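Home | Tests | Visits | Forum | About us

Review: Sirholm two-arm cell, open day at Drummond

Score: 7 out of 10

I have a small repair shop for shoes and I am not a robot engineer, so please read this review with that in mind. On Saturday I went to the open day at Drummond, where they demonstrated the new two-arm cell from Sirholm. My colleague Yuxi Kong drove, and we arrived at 11, when the first group was already standing by the glass.

The program of the day was felt insoles: hanging them on a rack with clothespins, taking them off, laying them in rows. It sounds like a job for a child on a rainy day. In my shop it takes a good part of every Monday, so I was interested from the start.

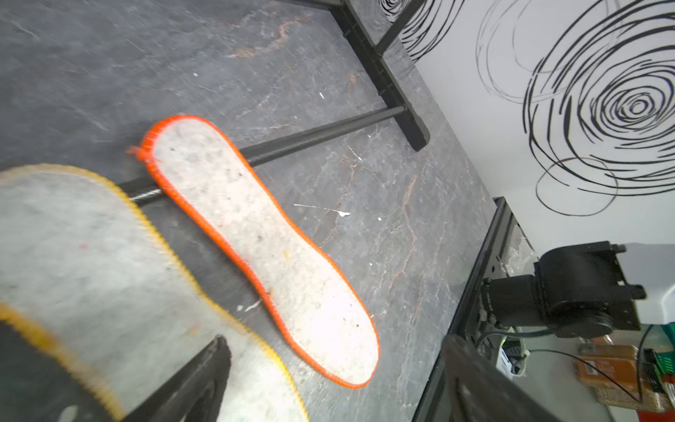

Soft goods are difficult for machines, and Lovisa Fagerlund, who led the demonstration, said so before anybody could ask. A shoe box has corners and keeps its shape. Felt bends, it slides, and the edge is never quite where you expect it. I was glad they had not chosen perfect samples. One insole with orange stitching had a loose thread at the toe and small specks all over the felt, like the ones my customers bring me. The floor, with its gray marble pattern and white veins, does not make the work easier for a camera, I think.

The gripper has two black fingers. When they came down on an insole I always held my breath a little – they look too strong for such a thin thing. Lovisa told us the closing force has 500 steps, and that for felt they stay near the bottom of the range. Afterwards she let us touch the insoles, and I found no marks from the fingers.

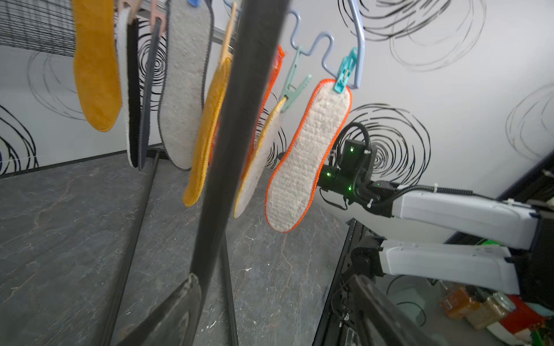 The gripper at an orange-edged insole, which hangs from a turquoise clothespin.

The rack was my favorite part of the visit. The clothespins are the cheap plastic kind everybody has at home, and I like that very much. At the Tirnstead fair last year every robot had its own special holder, and you had to buy the holder too.

Now to the speed. It is slow. I could hang a full row with my hands while the cell is still thinking about the second one. Hamish Imrie from Sirholm answered that the cell can work through the night, up to 2000 moves before it needs a check. That is a fair answer, but I did not stay the night, so I cannot confirm it.

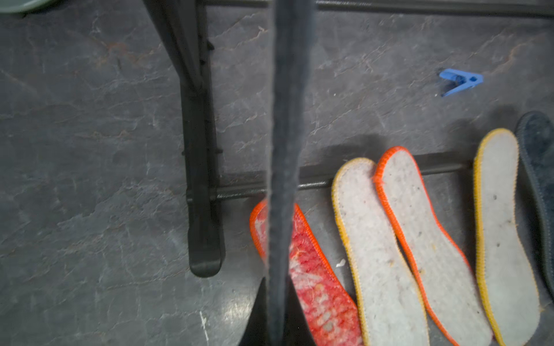 He also explained how a new task is taught. You guide the arms by hand, repeat the work many times, and the software learns from the recordings. For the insole program they made 413 recordings. Yuxi asked if a small shop could do this alone, and Hamish said yes, with two days of training. I believe him maybe half. The screen menus are full of short words without explanation, and the printed guide we received is a translation that is worse than my English.

What I missed was a price. We asked twice and both times we were told to write to the sales office. For an open day I find this a pity.

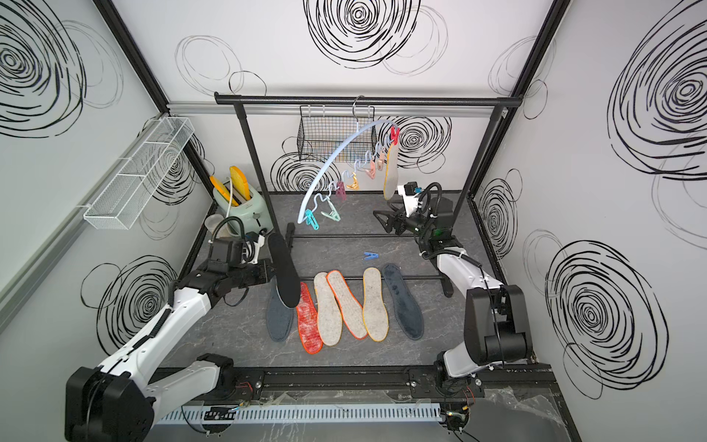 Both arms at work; the left one is holding a black insole over the row.

I can recommend the visit to anybody who works with textiles or leather, also without technical knowledge. The people were patient, and the coffee from Flanano in the hall was better than it needed to be. For the cell itself I take away points for the speed and the guide. If they repeat the day in September, I will go again and bring my own insoles – the thick winter ones with wool.

We use cookies to remember your settings. Accept | Read more

Contact | Copyright Workbench Visits | Back to top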